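## Week 5 — Storage in shared workrooms: what the shelf is for

Notes for the domestic spaces module. Read the Candon booklet first if you haven't, but don't believe all of it.

The booklet says that open shelving "keeps a room honest". I have yet to see the evidence. What open shelving does is let everyone see the mess, and people get used to seeing a mess within a fortnight. The Mekmont survey, which the booklet leans on, asked people whether their shelves *felt* tidier. It didn't go and look.

Three claims to test before August:

1. **White containers calm a room.** They do in a catalogue. In use, a white box on a white shelf tells you nothing about what's in it. Bins are worse, being deeper, and a bottle behind a bin may as well be in another building.
2. **Tall units save floor.** Only if the floor stays clear. Things gather at the foot of a unit: a carton, a tray, whatever came in last. Measure the floor you can walk on, not the floor on the plan.
3. **Labels fix it.** Wumbei sells a label pack for this. Labels go out of date, and a wrong label is worse than a bare box.

### Reading a far wall

Start with the wall opposite the door, where the big pieces usually end up. Ask what each one does to its neighbour. A fridge beside open shelving is common in converted workrooms, and the usual defence is that supplies and cold things belong together. Maybe. I suspect the socket decided it.
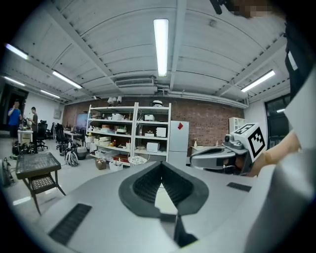

Low tables deserve more suspicion than they get. Put one next to a fridge and it becomes the place where things wait on their way in or out — and some of them wait for months. The Candow plan allows a 700 mm gap in front of such a table. Try standing in that gap with the fridge door open before you copy it into your own drawing.

Top shelves next. The plan calls them "long-term". In my experience they hold whatever the tallest person didn't want to deal with.

### For the seminar

- Draw one wall of a shared room you use, to scale, with everything on the floor included.
- Mark what you touched in the last 8 days.
- Propose one thing to remove. Buying more boxes doesn't count.

Groups of 4. Bring the drawing on paper.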